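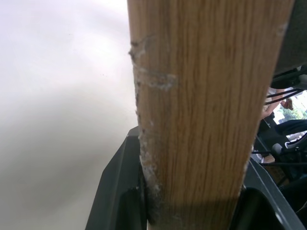
The comparison covers two parallel-jaw grippers, the Stoltine and the Guthrie, run on the same arm with the same controller and the same wrist camera. Only the fingers and the drive behind them changed. The wrist view is the one I used for scoring, and the plank picture is typical of what it gives: both fingers visible at the bottom, the wood running up between them, grain sharp, background soft. Note the left edge. It is rough, with white fluffy debris along it, and the left finger presses right where that debris sits. The right edge is straight and cleaner. Most of what follows is about that difference.

Reading time: 3 min

Slide 2. Set-up. Work done at Fasance, first runs in February, talk version dated May 6, 2023. Arm mounted on a fixed base. Each gripper closes on the plank, lifts, turns it upright, holds, puts it back. Say the sequence slowly, people ask for it again later.

Slide 3. Numbers. 297 grasps in total, split across both grippers and two edge conditions, clean and dirty. 42 were rejected for a bad start pose and are not in the plots. Slips on the dirty edge: 36 for the Stoltine, 11 for the Guthrie. A slip is any movement of the wood against the pad that shows in the wrist view between lift and release. Small rotations count.

Slide 4. Why the gap. The Stoltine closes to a set position and then holds. If the pad is sitting on lint and the lint packs down, grip force drops and the controller does not know. The Guthrie closes on motor current, so it follows the surface in. I had expected pad material to matter more — swapping the pads moved the slip count very little.

Pause here for the force plot. Vertical axis is motor current, not newtons. We did not calibrate it.

Slide 5. Camera. Wrist mounting wins for seeing the contact and loses for everything else. The exposure has to cope with daylight from a window and the shadow between the fingers at the same time. Fixed exposure, set on the wood, worked better than auto. With auto on, the grain washed out whenever the arm turned towards the glass and the slip tracker lost its points.

Slide 6. Controller. Orysia Dovhaniuk wrote the Vevmont interface and should be asked about timing. My part is short: one loop rate for both grippers, same closing speed, no retry. Retries were left out on purpose, as they hide slips.

Slide 7. Limits. One kind of wood. Dirt was not measured, only sorted by eye into two groups. The plank tilts a little in the fingers on some grasps and I did not separate those from straight ones.

Slide 8. Next. Add a current limit to the Stoltine and repeat the dirty-edge set with the same start poses. Leave this slide up during questions.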